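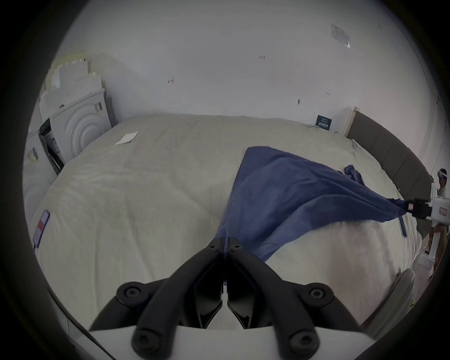
The Pause at the Second Corner

The task sheet from Sudeck was one page. Bed, one blue cloth, two grippers, fold in half and then in half again, release, open the jaws fully before the next start. An episode that ran longer than 33 seconds was to be discarded. I had the sheet by heart before the end of the first morning, and I still read it before every session.

I wore the headset and held a gripper in each hand. The cloth started in a different position each time. I took one corner with the left jaws, found the next corner with the right, pulled until the edge between them was straight, and carried the edge over. A trigger closes the jaws in proportion to the squeeze. If you squeeze fully, the cloth bunches into the jaw and the corner is lost inside the bunch. If you squeeze too little, the corner slides out when the edge comes under tension. I learned the right squeeze in an afternoon and could not have written it down.

The second corner was the difficult one. By the time I reached it the first was already held, and any motion of my left hand moved the thing my right hand was looking for. I got into the habit of stopping. I held both hands still, let the cloth settle, and then closed the right jaws. I did not notice I was doing it.

The model was trained in Cletidbridge, on two arms bolted to a table. Between batches they sent me its attempts as joint plots and short clips, which I watched on my lunch break with the sound off.
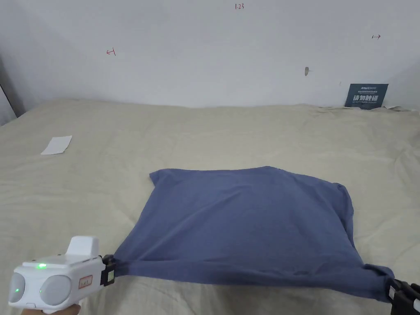
Why does the edge have to be pulled straight before the cloth is carried over? A slack edge lets the middle of the cloth drag behind the corners, and the fold lands crooked or doubles under itself.

That line was in the notes from Sudeck, and I followed it. In the first clips from Cletidbridge, the arms did not. They took the corners well enough, then lifted at once with the edge hanging, and the cloth arrived in a heap. The notes that came with the clips said the tension phase was too short in the data to be learned. I was asked to exaggerate it. For the next batch I pulled, waited, and carried, and I felt foolish doing it, the way you do when you speak slowly to someone who has only asked you to speak up.

The second set of clips was better. The third was very good. The arms took the first corner, reached for the next, and stopped.

I played it again. The right arm was over the cloth with its jaws open. Both arms were still. Then the jaws closed.

I went to the joint plots and found the flat section. It was there in every clip, in both arms, always before the second corner and never before the first. I wrote to Cletidbridge and asked whether it was latency.

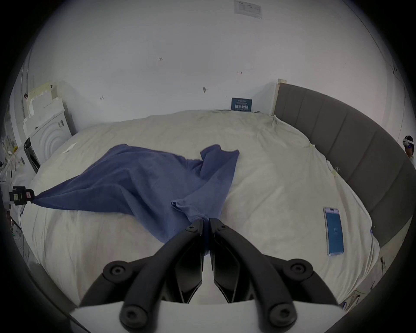
They had checked for that already. Command and response matched to within a few milliseconds. The arms were stopping on instruction, and the instruction had come out of my 856 episodes.

I opened my own recordings that evening and stepped through them. Reach, stop, close. The stop got longer toward the end of a session, and it nearly vanished in the episodes recorded just after lunch. On one file from April I held still long enough that I had to check the player had not frozen. I remembered that file. The phone had rung across the room while I had a corner in the left jaws, and I had let it ring.

A table arm has no reason to wait. Its left hand does not shake. The cloth in Cletidbridge was thicker than mine and settled almost as soon as it was touched. I put this in an email and proposed a remedy: I would record a further batch without the stop, 22 episodes to begin with, and they could weight it as they liked.

I tried it the next morning. I reached for the second corner and closed without waiting, and took a pinch of the middle. I reset and did it again, with the same result. On the next attempt I got the corner, but the left one had slipped out by then. I marked all 3 as failures and sent them anyway — the task sheet said failures were useful if they were labeled. 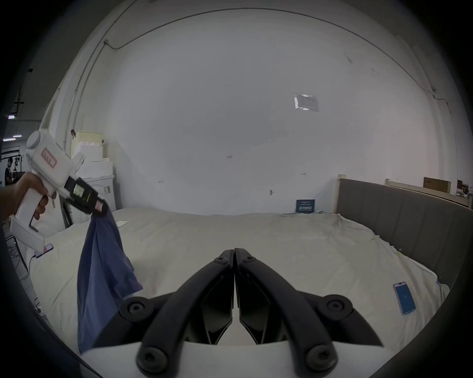
Leave the pause in, came the reply on the thread, from an address at Grajales I had not seen before. We ran it both ways on the Bravby towels. With the stop trimmed out, the right arm closes early and misses the corner. We don't know what it is waiting for, but it needs it.

I read this twice and asked which towels. Then I put the headset back on, laid out the cloth, and opened both jaws fully. I took the first corner with the left hand. I reached across with the right, and held still, and tried to do it for the usual length of time.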